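Home | Rings | Ropes & Covers | Canvas | Spares | Trade | Contact

Planeck 18 Touring Ring

The Planeck 18 is a demountable wrestling ring for promotions that work out of sports halls, community centres and small theatres. It measures eighteen feet along each side of the platform, with sixteen feet between the ropes. It packs into a long-wheelbase van with the posts laid along the floor and the boards standing on edge.

Frame and posts

The frame is welded box-section steel, powder coated in black. Cross beams drop into sockets and are held with captive pins, so there are no loose bolts to find on the hall floor afterwards. Each of the 4 corner posts stands on a wide foot with a rubber pad. Screw jacks take up uneven floors, and a spirit level is fixed to the inside of every post.

The deck rides on a central coil spring, supplied by Tsuchiya in two ratings. The soft rating suits lucha and lighter rosters. The firm rating is better where heavyweights work regularly, and is the one we fit unless told otherwise. Changing from one to the other means lifting the middle boards and undoing a single collar.

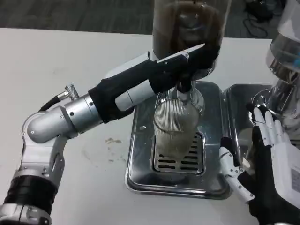
Issue 2, page 400

Boards, padding and canvas

Boards are birch ply, sealed on all faces and numbered on the underside. They should be laid in order, as the outer ones are notched for the posts. Closed-cell foam goes over them in interlocking sheets, then the canvas, which is laced under the frame on all sides. The standard canvas is plain grey. Printed canvases are made to order by Flosden – please send artwork as a vector file, and keep logos clear of the corners, where the cloth wears first.

Ropes

The Planeck 18 is supplied with three steel cables per side in rubber hose, taped in one colour. Natural rope is available at the same price. It has more give for springboard moves but stretches in use and will need tightening between matches on a long card. Turnbuckles are the same for both. Corner pads are sold separately.

Assembly

A crew who know the ring can have it standing before the hall has finished putting out chairs. A first build takes a good deal longer. Check rope tension again after the first bout, and look over the pins and the spring collar before every show.

The Jirkasard skirt set fits this ring without alteration. It does not fit the older Planeck 16.

Shares: 2 | Comments: 4

ringrat_leeds
Had the firm spring for a season. Quieter than our old one, but the trainees complain about it.

Southpaw
Does the canvas lace the same way as the 16? We have a spare in good nick.

Planeck Sales
Same lacing, but the 16 canvas is too small for this frame.

tagrope
Went for natural rope. Tighten it at the interval as well.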